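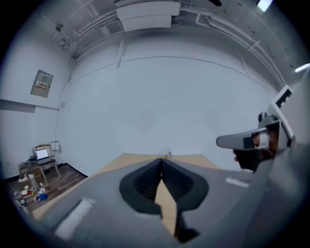
A beige tabletop with almost nothing on it, under the ceiling pipes.

A work table should be kept nearly bare, and the clutter should go somewhere else. I have held this view through two offices and one long argument with Sibel Yazıcı, who thinks a table with nothing on it is a table nobody is using.

Her case is fair. She keeps her samples, tape and invoices within reach and says she saves time. When we shared the back room at Rebane she could find a receipt faster than I could open a drawer. But every job that needed the whole surface began with moving things, and moving things took her until 10 or 11 in the morning.

A table is the one flat place in a room that everyone can reach from all sides. Shelves hold things. Desks hold a computer and whatever drifts in beside it. If the table starts holding things too, the work ends up on somebody's lap.

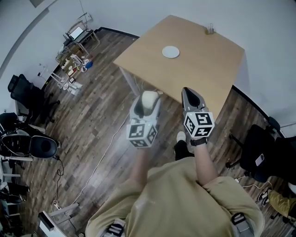 I don't extend this rule to the whole room. A laptop can stay open on a desk by the wall, with boxes and bags on the floor near it, and I won't complain. Cables are a different matter, and I would tape those down. What I ask is that the table hold a cup, a plate and the job in hand.

Sibel bought a second table last April, for 110 dollars. It was full by the end of the month. She has asked me to help her choose a third, and I have told her to buy shelves.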